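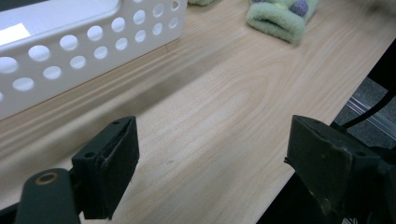
Every town should have a repair night, and I will argue this with anyone who sits still long enough!

Ours started in January in the back half of the Terlow library. I went with a toaster and low hopes. Taras Tkachenko had the thing open in a minute or two, showed me a bent lever, handed me the pliers and told me to bend it back. I am 52 and had never looked inside a toaster. I went home and took apart a lamp.

People say it's cheaper to buy new, and for a toaster that may well be true. A new one at the Cuevas store costs $25. But price is such a small part of it. I want to know how the things in my kitchen work, and I want my kids to know too, and I can't think of a nicer way to learn than across a table from someone who loves explaining it (Yareli Ochoa on sewing machines is better than most TV).

The other complaint is that it takes work away from repair shops. What repair shops? The last one on Brosano Street closed 10 years ago and is now a place that sells phone cases. If anything, a monthly night makes customers for the next one - people who have seen a vacuum cleaner brought back to life are far more willing to pay for it.

I'd go further. Give these nights a line in the town budget. Last year's holiday lights cost us $2,776, and I love the lights, but a decent soldering iron and a box of fuses would come to a fraction of that. Let the high school send kids over for credit. Keep the library open until nine.

The next one is Mon 17 June. I'm bringing a fan that hums.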